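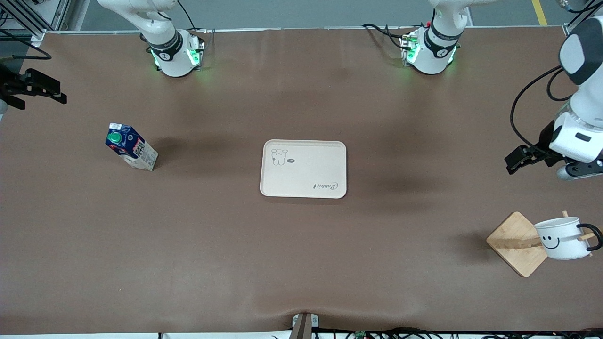

4. Recording the two-arm table-setting runs

By now you've got both arms homed and Neron talking to them (that was section 3, and if it gave you trouble you have my sympathy). This section covers recording the demonstrations we train on. The method itself is simple: we lay out a few household things, drive both arms through the task, and teach the policy from those recordings. The fiddly part is getting the layouts varied enough, so I'm going to spend most of my words on that!

4.1 Before you start

1. Check the lights on both base mounts. They should be green. If one isn't, go back to 3.6 and don't try to record.

2. Open and close each gripper once from the Neron panel. I like to do this with my hand near the stop button, and so should you.

3. Run a hand along the cables by the front clamp and push back anything that has crept up onto the tabletop.

Caution: Power the arms down to standby before you reach over the table, even if it's only to nudge a cup. The left arm hangs lower than you expect when it's parked.

4.2 Laying out the objects

4. Pick a layout card from the Tsuji set. There are 200 of them, and each one gives you an object list and a rough position for every object. Rough is fine. I used to measure, and it made the results worse (more on that in 4.4).

5. Put the tray down first. We use the cream one with the rabbit on it. The card tells you which way the lettering should face, and upside down is a perfectly good answer.

6. Add the carton, standing up, with the cap on. A bit of a tilt is okay.

7. Add the square wooden board and the smiley mug. Plenty of cards want the board turned to a diamond and the mug lying on its side with the stick in it. Let the mug hang over the board if that's how it lands.

Note: Please don't tidy up between the card and the recording. I catch myself straightening the board all the time, and then the policy only ever sees straight boards.

4.3 Recording

8. Step back behind the yellow line and press Record. Wait for the beep before you move either arm.

9. Do the task at an easy pace. If you fumble a grasp, try again and keep going. We want those recoveries in the data.

10. Bring both arms back over the table edge, press Stop, and mark the run Keep or Drop. Drop is for software hiccups and bumped tables, not for clumsy driving.

4.4 Why the messy layouts matter

Our first policy was trained on 2000 runs with everything measured and squared up, and it looked great until we moved to the Cilton bench, where it kept closing its fingers on thin air next to the mug. The second one had 3520 runs from the loose cards. After dropping the bad ones we trained on 3456, and that policy picked up the tipped mug on the Cilton bench without any retuning. I can't promise it was all down to the layouts (we also swapped the gripper pads in between), but I haven't gone back to measuring.

Once your runs are marked, go on to section 5 to send them to Oneck for training.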